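Mixed-Item Picking Cells: Questions from Staff

This page answers questions received from the returns and sorting teams about the robot picking cells. It applies to the Sustbridge building only. The Belier building has a separate schedule and separate rules for manual stations. Last revised 11/10/18.

General

What is a picking cell?
A picking cell is one table, one bin, one robot arm with a gripper, and the controls for the arm. The cell takes single items out of a bin of mixed goods and places them on the outbound side. It does not open packages, read paperwork, or decide whether an item can be resold.

Which work moves to the cells?
First-pass sorting of loose mixed returns. At present a sorter picks each item from the bin by hand, looks at it, and sends it to one of the downstream lines. The picking part of that task moves to the cell. The looking part stays with a person, who works from the outbound side.

Which work does not move?
Glass, liquids, blades, anything in a sealed medical pouch, and anything heavier than the gripper rating posted at the cell. Cartons and soft goods also stay on the manual line. Repacking, label printing and customer notes are unchanged.

Who supplies the equipment?
Mirno supplies the arm software and the training for cell operators. Talukder maintains the conveyors, as before. Faults on the arm go to Mirno through the cell log. Faults on the belt go to Talukder through the existing form. If it is not clear which one has failed, log it as an arm fault and the shift lead will reroute it.

Items and Bins

What kinds of items does the trial bin contain?
The trial set is made up of ordinary goods in shapes that cause different problems for a gripper. Rounded items roll. Thin items lie flat against the floor of the bin. Shiny and transparent items are harder for the vision software to outline. Crushed items no longer match their stored shape. The set is kept at the test table and is not customer stock. 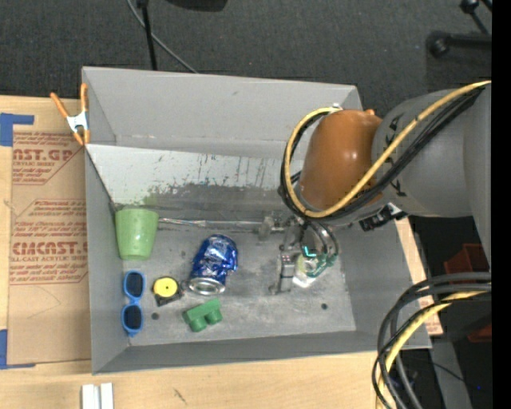
Test table, mixed set. Blue-framed sunglasses, tape measure, crumpled can and green cup in the bin.

Can I add items to the trial set?
Submit the item to So-ying Liu with a short note on why it is hard to pick by hand. Suggestions from sorters have priority over suggestions from the office. Do not drop items into the bin yourself, even when the arm is stopped. The set has a written list, and results are compared against that list.

Why does the arm slow down near the walls of the bin?
The clearance between the fingers and the wall is small. Speed is limited in a band along each wall and again close to the floor. An item resting against a wall takes longer to pick than the same item in the open. This is normal and should not be logged as a fault.

What happens when the arm cannot pick an item?
It makes three attempts from different angles. After the third it skips the item and continues. When only skipped items remain, the cell stops and calls the operator. The operator locks out the arm, moves or removes the items, and restarts. Removed items go to the manual line in a gray tote marked "R".

How many items go in a bin?
The limit is 100. Fill by the load sheet and not by eye. An overfilled bin covers the lower items and produces a large number of skips, all of which come back to the operator.

Jobs and Hours

Will positions be cut?
No position in returns or sorting is removed under this plan. The headcount for the two teams is fixed until the end of June. The plan will be reviewed at that point, and the review will be posted on this page. We are not able to make a statement about staffing beyond June and will not guess at it here.

What does a cell operator do?
One operator runs two cells. Duties are loading bins, clearing skipped items, checking the fingers for wear, wiping the camera window, and keeping the cell log. The operator does not program the arm. Changes to settings are made by Denise Treloar or by Mirno.

Is the operator role a different pay grade?
Yes. It is one step above sorter. The step takes effect on the first shift worked as a signed-off operator, not on the first day of training.

Do I have to apply?
No. Sorters who prefer to stay on the manual line may do so for the length of the plan. Places are offered by length of service, then by date of request. A refusal is not recorded and does not affect a later request.

How long is the training?
Four shifts, all during paid hours. The first two cover lockout, restart and loading. The third is spent at the test table. The fourth is a supervised shift on a live cell. An operator who is away from the cells for more than 60 days repeats the fourth shift.

Will the manual line be expected to keep pace with the cells?
No. The rate on the manual line is unchanged. The mix will change, however. With simple items going to the cells, a larger share of the manual line will be awkward or fragile goods. Leads have been told to expect a lower hourly count there and to report it without adjustment.

Does the cell record individual performance?
The cell log stores picks, skips, stops and restarts by cell number. The operator signs the log at the start and end of the shift for lockout purposes. Skip counts are not used in personal reviews. The cameras at the cells point into the bin, and images are deleted after 900 cycles unless a fault is open.

Safety

May I reach into the bin while the arm is paused?
No. Pause holds the motors under power. Use lockout, wait for the panel to show LOCKED, then hang your tag. Only the person who hung the tag may remove it.

What do the clamps on the bin do?
They hold the bin to the table. A bin that has shifted no longer matches the position stored in the software, and the fingers may strike the wall. If a clamp is loose or missing, lock out the cell and log it before restarting.

What if I see cables out of place?
Do not move them with the arm powered. Cables on the arm need slack in order to follow the joints. A cable pulled tight or trapped under the bin is a stop condition. Log it under code 391.

How often are the fingers replaced?
Every 2000 picks, or sooner if the pads are torn. Spare fingers are in the drawer under the panel. Used fingers go back to Mirno in the return box and should not be thrown out.

Is hearing protection needed?
Not at the cells. The existing rule for the conveyor area still applies, including the walkway between the cells and the belt.

Contacts

Training places and shift requests: Denise Treloar, returns office.
Trial set, load sheets and cell log: So-ying Liu, test table.
Questions not answered on this page may be left in the box beside the time clock. Unsigned questions are accepted. Answers are added to this page at the next revision.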